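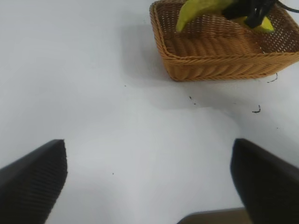

Antes de comprar o braço, compre a mesa

Eu sei, eu sei, ninguém se apaixona por uma mesa! Mas foi o melhor conselho que recebi quando comecei a montar meu cantinho de automação na oficina, e quem me deu foi a Esperanza Park, que já tinha errado a conta duas vezes. O braço come o orçamento inteiro e depois falta dinheiro para tampo firme, luz, tomada boa, suporte de câmera... Separei 800 reais só para isso e gastei tudo (o tampo branco levou a maior parte).

Teste com o que você já tem em casa

Cesto de vime, banana, o que estiver na cozinha. Antes de fechar com a Zonison eu queria comprar um kit de pecinhas de treino, caríssimo, e ainda bem que desisti. Um cesto trançado tem borda grossa e fica mais alto que a mesa, então já mostra se a garra consegue descer lá dentro sem esbarrar. E banana é curva, o que complica bastante a pegada!
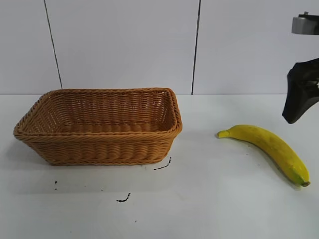
Meça também a altura livre, com a garra aberta e o cesto no lugar. Eu só tinha medido a largura e quase comprei o modelo menor.

Um braço ou dois?

Comece o orçamento com um, mas deixe espaço para o segundo. O Marcus Blackwood comprou uma bancada justinha e em julho teve que trocar tudo, coitado. Dois braços pedem mais tomada, mais cabo e mais folga nas laterais.

As miudezas

Guarde 10% do total para o que ninguém lembra: abraçadeira, extensão, parafuso, pontas de reposição para os dedos da garra. Os meus dedos extras custaram 114 reais, fora o frete. Peça sempre o prazo das peças por escrito. A Durnoda me respondeu no mesmo dia, a outra loja está me devendo resposta até hoje.

E um paninho para a mesa, que em tampo branco qualquer fiapo aparece.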